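Boychuk swaps the crease for the commentary box

20 December 2022

Brayden Boychuk, who spent 10 seasons bowling medium pace for Pakorico and once described his own run-up as "a man chasing a bus he doesn't much want to catch", is to join the Grultix radio team as a summariser next June.

The former all-rounder has signed for 2 years. He will sit beside Ghislain Landry, whose habit of reading out the lunch menu during drinks breaks has won him a loyal following and one written complaint from a caterer.

Boychuk's playing record needs little padding, though he has never been shy of supplying some. He made 50 only once, against Lopes, and has mentioned it in every interview since. He did pass 1,000 career runs, in the last over of his last match, with an edge through the slips that he still calls a late cut.
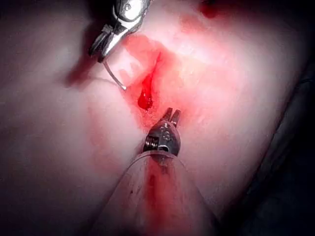
A metal instrument tip angled towards a red-stained opening in a pale, smooth surface.

Landry welcomed his new colleague with some warmth. "Brayden knows the game and he knows when to stop talking," he said. "I've seen him do the first of those."

The job was advertised in June and drew a respectable field, including two former captains and a man who thought it was for the tea room. Grultix said Boychuk's trial commentary had been "lively". Listeners may recall that it featured a long account of his knee and missed a wicket.

His first match will be Pakorico against Sosico. Asked whether he could be fair to his old club, Boychuk said he would treat both sides the same, and that Pakorico would win.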